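Sultico Help > Small Robot Cells > Cables, Rails and Grippers

Left shoulder cable keeps catching, and now the hanger twists too

May, posted by Teresa Zalewska

Hi all, I look after a little two-arm cell that we call Graveneck and I have a pair of problems that may or may not be one problem. Both arms sit on carriages on a single rail along the front of the table, and the job is clothes stuff: cloths, scarves, hangers, getting things on and off a small wooden rack. It had been running really nicely! Then I swapped the shoulder cable on the left arm and it's been grumpy ever since.

The new cable is longer than the old one (my fault, I ordered from memory) so there's slack around the shoulder joint. If the left carriage goes all the way over and the arm folds back, the slack catches on something near the mounting plate. I hear a little tick, and a few moves later the arm faults out. Power cycle, home both arms, and it's good again for 20 minutes or so if I'm lucky.

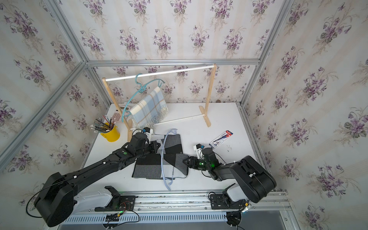
Both arms at work on the patchwork cloth. The cable I'm talking about is at the lower left, looped by the shoulder.

I've tried one zip tie, which I put on with the arm tucked in, and of course when it reached out to the back of the table the cable went tight as a guitar string. Cut that off in a hurry. Now I'm scared to tie it down anywhere.

The second thing is the grip on the plastic hangers. Cloth is no trouble, but when we pick up a hanger and stand it on end it slowly turns between the fingers. I've been checking through the wrist camera, and to me the hold looks good at the start. Then we go to hook it on the rack and it's pointing the wrong way.

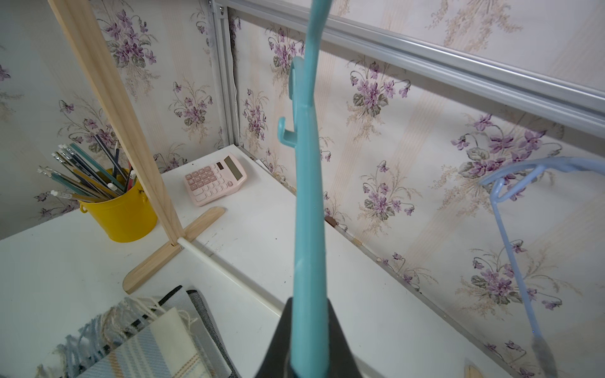

Wrist camera view with the turquoise hanger up on end. Rack foot and pencils to the left.

The pads are the Tak ones, never changed, and the counter says 1,630 picks. Is that a lot? Should I fix the cable first and leave the gripper alone? I'd love to not take the whole arm off the rail if I can help it.

Igor Walczak

Fix the cable first, yes. If it's pulling on a connector you can chase gripper trouble all week and learn nothing.

You don't need to take the arm off. Here's how I do mine. Power off, and push the arm by hand (hold it up, it'll drop on you) to the farthest reach you ever use, with the base joint turned as far as your program turns it. Make your service loop there, just big enough that the cable isn't pulling. Tie it on the upper link first, then on the carriage, and leave the part across the joint free. Then fold the arm all the way in and see where the slack goes. If it droops toward the rail, move the carriage tie up and try again. Mine took five tries – annoying, but I haven't touched it since.

Use a hook-and-loop strap while you're testing so you're not cutting ties next to a live cable like I did once. And give the connector a good look at both ends. After that many tugs I'd unplug it, check for a bent pin and reseat it. Your tick could be the plug shifting.

Zuzanna Sobczak

just get the right length cable? mine was cheap and it took 2 minutes to put in

Shazia Mohmand

Agree with Igor on the order. On the hanger, I'd clean the pads before buying any. Ours pick up lint from fabric and you can't really see it, you have to wipe them with a damp cloth and look at the cloth. Let them dry, then try the same hanger again.

If it still turns, look at where you're grabbing. A thin piece of plastic near the tips of the fingers has hardly anything holding it, so bring it deeper into the grip if your approach allows. And slow down the move where you tip it upright! We run ours on a Kevon controller and I cut the wrist speed in half for that one move, and the twisting mostly went away before I got around to new pads.

I wouldn't go by the pick count. I've had pads go shiny way earlier than yours, and I've got one set that just keeps going. If they're smooth and hard to the touch, change both sides together and redo your grip zero afterward, or it'll close to the wrong spot.

Teresa Zalewska

Thank you!! Wiped the pads and the cloth came away gray, yuck. Hanger holds much better but still creeps a little, so I'll try the slower tip next. Cable is on straps for now with the loop set at full reach, and I've ordered the shorter one, Zuzanna, you win. Igor, one pin did look slightly off to me. Do you straighten those or replace the plug?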